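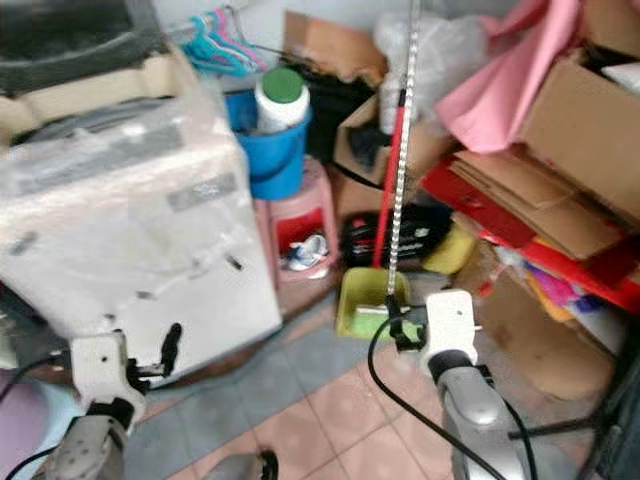

北東隅、着手時。白物家電(ビニール被覆)、青バケツ、段ボール類。

作業区分は九つに分かれていた。私に割り当てられたのは第四区分と第五区分、すなわち北東隅の堆積物と、格子扉の手前に置かれた衣類である。契約書の様式はルカル社(Lukar)のもので、用語もそれに従う。「堆積物」とは、用途の異なる物品が互いを支えて立っている状態を指す。一点を抜くと別の一点が動くため、抜く順序を先に決める。

白物家電は動かさない。引渡し一覧の備考欄に「開梱不可」とある。理由の欄は空白で、依頼主の印だけが押してあった。透明なビニールは全体にかかったままで、前面の上寄りに灰色の小さなラベルがある。型番の照合は区分外なので読まなかった。上に載せてある板は降ろして壁に立てる、と手順書に書いてある。私はその行に鉛筆で印をつけ、後に回した。

段ボールは三種に分けた。箱の形を保つもの、畳まれたもの、破れたもの。畳まれたものは赤い板の上に斜めに積んであり、板の下から橙や紫の紙がのぞいていた。紙類は依頼主の確認が済むまで束を解かない。破れた一枚は壁際に立ててあり、半透明の袋がその一部を隠していた。破れたものは廃棄、が原則である。ただし裏面に書き込みがある場合は保留とする。裏には油性ペンで縦線が引かれ、線に沿って短い横線が並んでいた。下から順に数字が添えてある。最後の数字は18だった。

単位がない。丈か、年齢か、温度か、判断する材料がなかったので、保留の札を付けた。札はクヴェル(Kuvel)の紐付きのもので、湿気に強いが字がにじむ。二度書き直した。

第五区分に移る。衣類の仕分け基準は手順書の別表にある。色、厚み、乾き具合の順に見る。乾き具合は手の甲で確かめ、疑わしければ湿りとして扱う。白は白で集める。縞物は白に入れない。一見簡単だが、生成りをどちらに置くかで時間を取られる。別表はシェーベリ方式(Sjöberg)を引いており、生成りは「白に準ずる」とだけある。準ずるものをどこに置くかは書いていない。

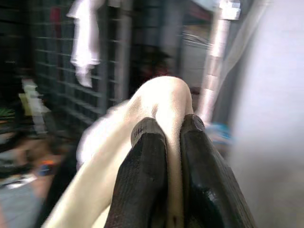
布は端から持つと重さが下に逃げ、畳み線が決まらない。中ほどをつまみ、いったん持ち上げて自重で垂らす。そうすると折り癖のある場所が先に落ち、前に畳んだ人の手順が分かる。縦に二つ、横に三つ。この家の畳み方は手順書の標準と一か所だけ違っていた。最後の折りが内側ではなく外側に返してある。標準に直すかどうか迷い、直さずに置いた。規定では、既存の折りを尊重する旨の記載があれば省略できる。記載はなかったが、禁じる記載もなかった。

四時に一度手を止めた。休憩は義務である。格子扉のそばに立った。
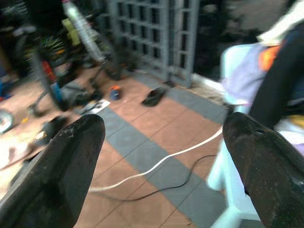
床面。赤褐色系タイル、灰色の帯。白と黒のケーブル、左に自転車。

灰色の帯は部屋の区切りと一致しない。はじめは動線の表示と考えたが、図面に重ねると、帯は今の壁ができる前の通路の位置に当たった。改築は二回あり、二回目の施工はルレル工務店(Rullel)とある。帯だけを残した経緯は図面からは読めない。剥がす費用の見積が欄外に書かれ、線で消されていた。

自転車は第六区分で、私の担当ではない。それでも搬出路に当たるため、車輪の向きだけ控えた。ケーブルは踏まないこと、と共通注意事項にある。またいで衣類の方へ戻った。

依頼主から電話が入ったのはこのあとである。進捗を問われたので、第四区分は保留一件、第五区分は作業中と答えた。保留の内容を問われ、段ボールの裏の線のことを伝えた。回線の向こうでしばらく音がしなかった。それから、数字はいくつまであるかと訊かれた。18までと答えると、もう少し上まであったはずだという。上の部分は破れて欠けている、と私は報告した。欠けた部分を探す作業は見積に含まれていない。そのことも伝えた。

「では結構です」と依頼主は言い、衣類はどうなっているかと続けた。
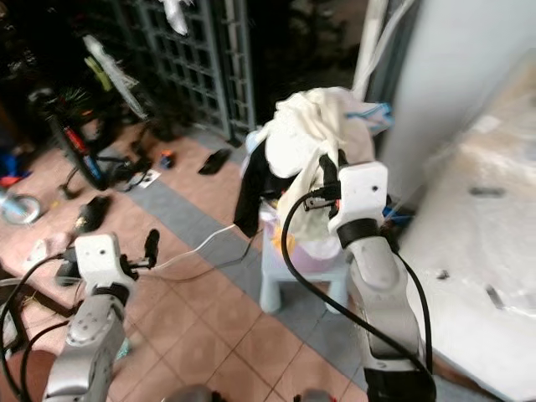
水色の台に載せたまま進めている、と答えた。下に桃色のたらいがあり、生成りの大きな布が一番上である。それは最後にしてください、と依頼主は言った。別表の順序では白に準ずるものは先になる。私は順序の変更を書面でもらえるかと確認した。口頭では困るのか、と訊かれたので、困りはしないが記録が残らないと説明した。依頼主は残らなくてよいと言って電話を切った。

黒い衣類を先に外し、次に縞物を取った。台の上の山は低くなり、たらいの縁が出てきた。生成りの布は一度脇へよけ、最後に戻した。畳む段になって、外側に返す折りをもう一度使った。縦に二つ、横に三つ、外へ返す。寸法は測っていない。記録欄には「済」とだけ書いた。

残り時間で北東隅に戻り、破れた段ボールの周囲を確かめた。袋を持ち上げ、畳まれた束の間を一枚ずつ見た。欠けた部分はなかった。黒い物の山の上にある開いた箱も見た。見積外の作業なので、時間は休憩の残りから引いた。

保留の札は外さなかった。札の理由欄に「単位不明」と書いてあったのを線で消し、「上部欠損」と直した。白物家電の上の板を降ろす手順はまだ残っていた。降ろした板の裏にも縦線があり、こちらの数字は18の次から始まっていた。

私は板を壁に立て、破れた段ボールの隣に寄せた。継ぎ目は合わなかった。間に手の幅ほど、どちらにも属さない部分が抜けている。二点を同じ紐で結び、保留一件のまま、次の区分の担当に鍵を渡した。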